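Fomby handling study - progress report to Cardoso, July

The work this period was on learning to pack and unpack takeaway drinks carriers with a two-armed robot. The question we were funded to answer is whether a policy trained on fewer demonstrations can match our earlier one if the wrist camera views are given more weight during training.

## Demonstrations

We planned 300 demonstrations and have kept 288. The others had gaps in the joint logs and were dropped before training. Each one starts from a different carrier position, and the operator is free to choose which arm does the lifting.

In most of the kept set one arm works on the cup while the other stays clear of the carrier.
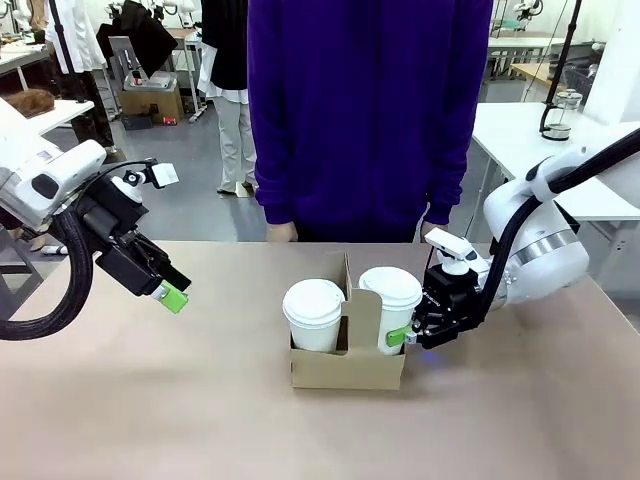 ## Training method

The baseline, Drustier, treats all camera views equally. The new version, Rorkex, learns a weight for each view at every time step. Both were trained on the same data with the same settings, and we ran each from 4 random seeds.

Rorkex leans on the fixed view while the arm is travelling and moves over to the wrist view as the gripper closes in. We had hoped for this but did not build it in. The gain is clearest on the second cup, where the divider leaves little room for the fingers.
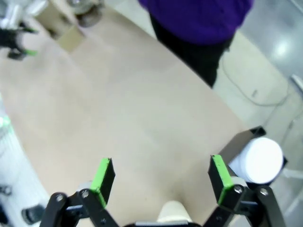 Grasp failures fell by 22 per cent against the baseline across all seeds. Most of the remaining failures are late closures, and we think these come from the wrist view when there is little in it to judge distance by. With the fingers wide open and mostly bare tabletop between the green pads, the policy has few edges to work from. The fixed view ought to help at that point, but its weight has often dropped too far - we are testing a lower limit on it.

## Next period

- Finish the tests with the lower limit.
- Repeat the comparison with half the demonstrations.
- Send Cardoso the cleaned data and the training code.

Spending is in line with the plan and we are not asking for any change to the budget.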